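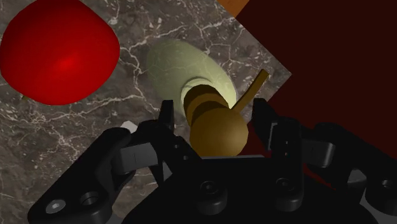
Erkov opens simulated kitchen to outside operators

30/05/2023

JERKULVILLE – Erkov, the software company on the upper floor of the old Keane building, has started letting people outside its own staff collect training examples for its robot arm program. The arm and the kitchen it works in exist only on a computer. The people steering it are real, and for the past several months most of them have been company employees working between other duties.

Under the new arrangement, 30 outside operators will log in from home or from one of two desks set aside at the Jerkulville office. Each will guide the simulated arm through short kitchen jobs, mostly picking up an item from a countertop and putting it somewhere else. Every attempt is recorded from start to finish, including what the camera near the gripper sees, where each joint of the arm is, and what command the operator gave. The recordings are then used to train a program that is meant to do the same jobs without a person at the controls.

Armindo Guerreiro, who runs the collection work at Erkov, said the company had reached the limit of what its own people could supply.

"We had the same few hands doing everything," Guerreiro said. "You could look at a recording and say who made it. One person always came in from the left. Another one stopped above the object every time before going down. The program learned those habits along with the job."

He said the program did well on layouts like the ones it was trained on and poorly when a new item stood in the way or when the countertop pattern changed. More operators will not fix all of that, he said, but should give a wider range of approaches to learn from.

The simulated kitchen was set up in January. Its counters come in several finishes, including a dark marble with white veins that Guerreiro said gave the early versions of the program a hard time. Light veins crossing a dark surface were sometimes taken for the edge of an object. The finish has been kept in the rotation for that reason.

Items on the counter are drawn from a library that mixes food, dishes and plain shapes. A session might put a pear-shaped object in front of the gripper with a smooth green oval right behind it and a large red ball off to one side. The operator is told which object to take and is expected to leave the others where they are. The crowding is deliberate. Guerreiro said a pear alone on a bare counter was a job the program had learned early, and recordings of it were no longer worth much to the team.

Stems, handles and other thin parts remain a weak point. The program has a tendency to close its fingers on whatever part of an object is easiest to pick out, and a stem that sticks out to one side can draw it away from the body. Operators are asked to grip the body and to start over if the stem ends up between the fingers.

An attempt takes less than a minute when it goes well. The operator brings the open gripper up to the object, lines up the two fingers on either side, closes them, lifts, and moves to the target. A small panel shows the view from the arm, which is often partly filled by the gripper itself. There is a second, wider view of the counter that new operators tend to lean on. Erkov lets them use it during training but switches it off later, so that a person is working from the same view the program will have.

That rule has drawn some complaints. Several staff members who tested the outside version said it was tiring to judge distance from the arm view alone, with the black fingers covering much of the counter in front of them. Guerreiro said he understood the complaint but had no plans to change the rule.

"If the person can see something the program can't, the person will make a move the program has no way to explain," he said. "It sees a turn to the right and no cause for it. We threw out a whole batch over that."

He did not say how large the batch was.

Failed attempts are kept. In the first weeks of the project they were deleted at the end of each shift, a practice Guerreiro now calls a mistake. A dropped object followed by a clean second try turned out to be useful, as it gave the program something to copy when its own first try went wrong. Operators now mark each attempt as a success, a failure, or a recovery, and a reviewer at the office checks a share of the marks. Recordings in which the operator simply walked away from the controls are removed.

The control software comes from Drevov, a small developer that also supplies the hand controllers. Operators can use the controller or a keyboard, though Erkov prefers the controller because the motion it produces is smoother. Those without one can borrow a set from the office for the length of their assignment. A computer with a recent graphics card is needed for home work, and people who do not have one are asked to book a desk in Jerkulville instead.

Training for new operators takes 3 hours and is done in one sitting. The first part covers the controls and the safety of the arm's movement – in a simulation nothing breaks, but recordings where the arm runs into the counter at full speed are no use for a program that may later run on real equipment. The rest is practice on set layouts, followed by a short test. People who do not pass may come back once.

Operators are paid by the hour and not by the attempt. Guerreiro said the company had tried a per-attempt bonus among its own staff and dropped it. Attempts got faster and rougher, he said, and the reviewer's workload went up. There is still a target for each session, but it is used for planning and does not affect pay.

Shifts are limited to two hours, with a break in the middle. Erkov set the limit after looking at its own recordings and finding that grips got sloppier toward the end of long sessions. The fingers were closed before they were lined up, or the object was picked up by one end.

The current list holds 32 tasks. Most are plain pick-and-place jobs on the counter. A smaller group involves opening a drawer or a cabinet door, and those are being held back for operators who have already spent some time on the simpler ones. Tasks that need two arms are not on the list. Guerreiro said there had been interest in them inside the company but that the simulated arm still had trouble holding rounded objects steadily, and he wanted that settled first.

Part of the trouble is in the simulation. Contact between the gripper and a curved surface is difficult to calculate, and an object that would sit firmly in a real gripper can slide out of a simulated one or spin in place. Drevov issued an update to the contact settings this spring. Erkov's testers said it helped with boxes and cans and made less difference with fruit.

The company has not said when it expects to try the trained program on a physical arm. It does not own one at present. Guerreiro said an agreement to use one at another site was under discussion and that he could not name the other party.

For now the measure of progress is a set of layouts that no operator has recorded. The program is run on them after each round of training, and the results are posted on a screen in the Keane building's hallway, where other tenants can see them. Guerreiro said people from the offices downstairs had begun asking about the numbers on days when they dropped.

"They want to know what it got wrong," he said. "Usually it's something behind the thing we asked for. It reaches for the wrong one."

The first outside operators have already finished training, and their recordings will go into the next round. Erkov said it would look at the results before deciding whether to add more people. Recordings from the staff sessions will stay in the collection, though they will be counted for less so that the habits Guerreiro described do not carry through.

Applications for the remaining places are being taken at the Jerkulville office and through the company's website. No background in robotics is required. Applicants must be adults, and those who work from home are asked to have a steady internet connection, as a recording that drops out partway cannot be resumed and has to be done again.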